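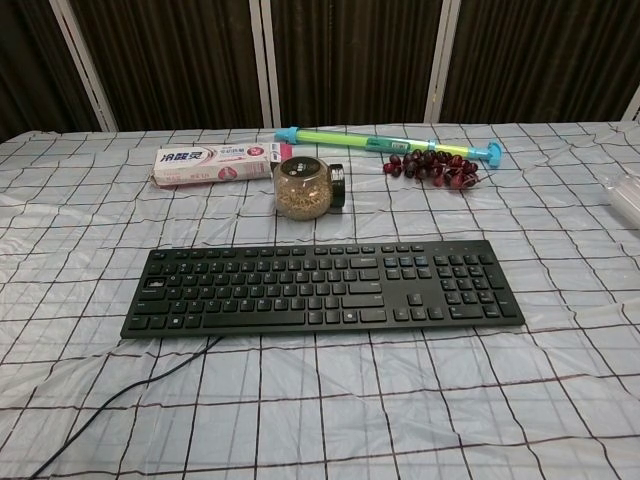

3.2 Table surface and object set

Figure 2. Tabletop with the checked plastic cover in place. The keyboard is at the centre, with a toothpaste box, a jar and cherries behind it.

All sorting sessions were held at a single table. For the second block we laid a thin plastic tablecloth over it, pale blue with a grid of dark red and black lines. The cloth was not ironed or taped down. As Figure 2 shows, the plastic creases and picks up the overhead light, and the printed lines bend where it folds. We kept it this way because many of the households in our earlier survey (Kinyua and Gautier, Prutero report) ate and worked at tables with a similar cover.

The objects were chosen to mix things that belong at a desk with things that belong in a kitchen or bathroom. A black full-size keyboard took the central position, with its cable left attached. Behind it we placed a boxed toothpaste (冷酸灵), a clear jar with a black screw-on lid, and a loose pile of cherries with the stems on. Participants were told that the table was needed for a meal and were asked to say where each item should go. They were not told which items counted as food.

In the Kuipers block, 29 participants gave 326 placement judgments. Of these, 135 concerned the keyboard and its cable, which people often treated as two separate problems -- first where to put the keyboard, then what to do with the cord. Cherries drew short answers, most of them naming a bowl or the fridge. The toothpaste box was sent to the bathroom by nearly everyone, although a few participants wanted it left where it was until the rest had been cleared.

Answers were coded by the second author using the Bureck room categories. A set of 50 was coded again in February by the first author, and disagreements were settled by discussion. Judgments that named no room or container were kept in the data and labelled "unplaced".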